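# Galerie : la panne de décembre sur la cellule Urban

Cette page rassemble les images et les notes que nous avons gardées après l'incident de décembre, à l'atelier de Bomthorpe. Je les publie à la demande de plusieurs collègues qui travaillent aussi avec une pince à deux doigts et qui ont rencontré le même défaut. Je m'excuse pour mon français, qui n'est pas ma première langue. Gebremedhin Negussie a relu les termes techniques, les autres fautes sont à moi.

## Le contexte

Le programme Urban concerne la manipulation en cuisine : saisir une poignée, tirer, ouvrir, relâcher. Nous préparons chaque geste en simulation, puis nous le transférons sur la cellule réelle. Le contrôleur de force s'appelle Avis et il est fourni par la société Plindex. Il devait arrêter la fermeture des doigts au moment où l'effort dépasse la limite réglée.

En décembre, pendant une série de nuit, il n'a pas arrêté. Les doigts ont continué à serrer une poignée après le contact, et le bras a commencé à tirer avec la poignée bloquée. L'arrêt d'urgence a été actionné à la main par Retno Nugroho, qui se trouvait à l'extérieur de la barrière. Personne n'a été blessé. Un doigt était tordu et la fixation de la poignée était arrachée d'un côté.

## La saisie
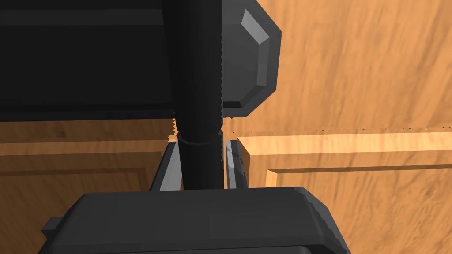
Le réglage de la limite d'effort se fait toujours sur le geste de saisie, avant tout mouvement du bras. C'est l'étape que nous avons reprise en premier, en simulation, avec Igor Sokol. La tige noire est tenue verticalement entre les deux doigts et passe très près du bouton octogonal. Avec une telle géométrie, une petite erreur de position peut produire un contact sur le côté, et la force mesurée ne correspond plus à la force de serrage. Le contour droit de la tige est aussi finement dentelé. Nous avons voulu savoir si le modèle de collision avait le même défaut que l'affichage. La réponse est non : le maillage de collision est un cylindre lisse, et cette piste a été abandonnée.

*Simulation, geste de saisie. Devant les façades en bois, la pince arrive par le bas.*

## Ce que disent les journaux

Branislav Kováčik a relu le journal complet de la nuit, soit 3 071 lignes. La mesure d'effort est restée figée à la même valeur pendant 182 millisecondes. Le contrôleur recevait bien un message à chaque cycle, mais c'était le même message, répété par la passerelle. Pour lui, tout était normal : la valeur était sous la limite, donc il continuait à fermer.

Nous avons reproduit le défaut en simulation en gelant volontairement la mesure. Sur 100 essais, la pince a dépassé la limite dans tous les cas où le gel commençait avant le contact. Quand il commençait après, l'arrêt avait déjà eu lieu.

## Les corrections

- La mesure porte maintenant un compteur. Si le compteur n'avance pas, la pince s'arrête et le bras aussi.
- Le bras n'a plus le droit de tirer tant que la saisie n'est pas confirmée par une deuxième mesure, prise sur le courant du moteur.
- Les séries de nuit sont suspendues. Elles reprendront quand Hermenegildo Bautista aura signé la nouvelle analyse de risque.
- Le bouton d'arrêt a été doublé, avec un second boîtier près de la porte.

## Questions encore ouvertes

Nous ne savons pas pourquoi la passerelle a répété le message. Plindex a reçu les journaux et étudie le micrologiciel. Nous avons remplacé le câble par précaution, mais l'ancien câble a passé tous les tests au banc, et je ne pense pas qu'il soit la cause.

Il reste aussi la question de la durée. Avec notre vitesse de fermeture, 9 millisecondes de mesure figée suffisent pour sortir de la marge que nous avions calculée. Cette marge était donc trop petite dès le début, et nous aurions dû le voir au moment de la mise en service. Le nouveau calcul est dans le dossier partagé du programme, avec les courbes d'effort.

Si vous avez observé une mesure figée avec Avis, même très courte, écrivez à Igor ou à moi et indiquez la version du micrologiciel.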